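November, bench notes, cable store

Started 8:40. Picked up from where the last entry stopped, which was the shelf of unsorted power leads behind the Nakamura supplies. Purpose of the work is to get every lead in the store coiled one way, tied, tested and put on a hook with a tag, so that people stop cutting new ones for jobs we already have leads for.

State of the store before starting. Running inventory stands at 1,186 leads of all types, counting everything entered in the sheet up to last night. The sheet is sound for mains leads and network cable. It is not sound for low-voltage DC leads, which were entered as "barrel, misc" by at least three people using different ideas of what misc meant. Anything with that entry gets measured again.

Method, unchanged from last entry except for step on ties:

Straighten the lead along the bench. Run it through a dry cloth first, then a cloth with a little isopropyl if the jacket is tacky. Feel for flat spots and nicks while doing it.
Check both ends. Barrel plugs get the pin gauge inside and the caliper outside. Write the pair on the tag in that order, inside then outside.
Continuity on both conductors, flexing the first hand's width behind each plug. If the reading jumps, the lead goes in the red bin.
Polarity with the meter on anything still attached to a supply. Center positive is left unmarked, center negative gets yellow tape. Do not trust the symbol on the label alone.
Coil, tie, tag, hang.

Length of coil. We had been making round coils at one hand span across. They hang badly on the short hooks and roll off when the neighbor is pulled. Long ovals sit flat against the board and three or four will share a hook without tangling. Drawback is the end bends, which are tighter than on a round coil. For thin DC lead this does not matter. For the thicker jackets I am keeping the end bend no tighter than eight times the cable diameter, checked against a scrap of pipe and then done by eye.

Over-under for anything longer than the bench. Straight winding for anything shorter. I tried over-under on the short ones and it adds time with no benefit, they have no room to develop a twist.

Ties. Zip ties are out. Found two more jackets with a groove pressed in under a zip tie, one deep enough to see copper color at the bottom. Both to the red bin. Fotska hook-and-loop strip is the replacement, cut to 300 mm for bundles and half that for single leads. The strip sheds fluff on its cut end unless the end is passed quickly over the hot knife. Wrap goes at the waist of the oval, with the plug ends left outside the wrap. If the plugs are tucked in, the next person has to undo the whole coil to read the barrel, and will not redo it.

10:15. The Drarnanov bench supplies. These came with leads that are fixed at the supply end and barrel at the other, with a ferrite close to the plug. The ferrite pulls the lead down and puts a sharp bend right behind it. Laid the ferrite alongside the long run of the oval and caught it in the wrap. Holds well. One supply reads low under load, set aside with a note for the repair shelf, lead itself is fine.

10:50. Splitter leads. One side goes to a power plug, the other to a signal connector, and they were filed under both headings, so counted twice. Corrected in the sheet. New heading is "split, DC + signal". The short leg should be left free and not wound in with the long leg. Winding it in puts a pull on the molded Y joint, and that joint is where most of the dead ones in the red bin have failed.

11:30. Mixed black bundles. Slow part of the morning. Everything is the same color and close to the same diameter, so tracing by eye gets nowhere. Working from the plug ends inward is faster than looking for the middle. Pull one end free, follow it one loop at a time, put a clip on it, go on to the next.
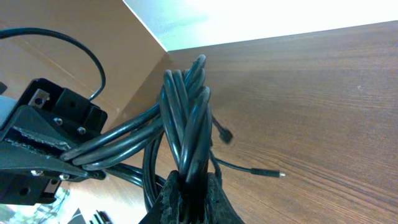

Jairo Lozano asks whether the black leads could be banded at both ends before they go back on the board, with one color per plug size, so that a tag torn off does not put the lead back into misc. Agreed in principle. Heat-shrink would have to go over the plug, and the molded plugs are too wide for the sleeve that fits the jacket snugly. Self-adhesive wrap would go on without that problem but creeps when warm. The Flultitska catalog lists a clip-on collar that opens on one side. Will order one pack of the small size and try it on the leads from this morning before committing to the rest.

Colors for the trial, if the collars hold: blue for 5.5 outside and 2.1 inside, white for 5.5 and 2.5, green for 3.5 and 1.35. Anything else stays gray with the size written on the tag. Yellow is kept for center negative and must not be used for a size.

12:20. Stopped. Board is full on the left panel as far as the mains section. Right panel needs the short hooks swapped for long ones before the bundles go up.

Open points:
- red bin to be stripped for plugs before disposal, keep the right-angle ones
- sheet still has old "misc" heading in the drop-down, remove
- pin gauge 2.5 is worn, check against the new set
- adapters with no lead attached are in the tray under the bench, not yet entered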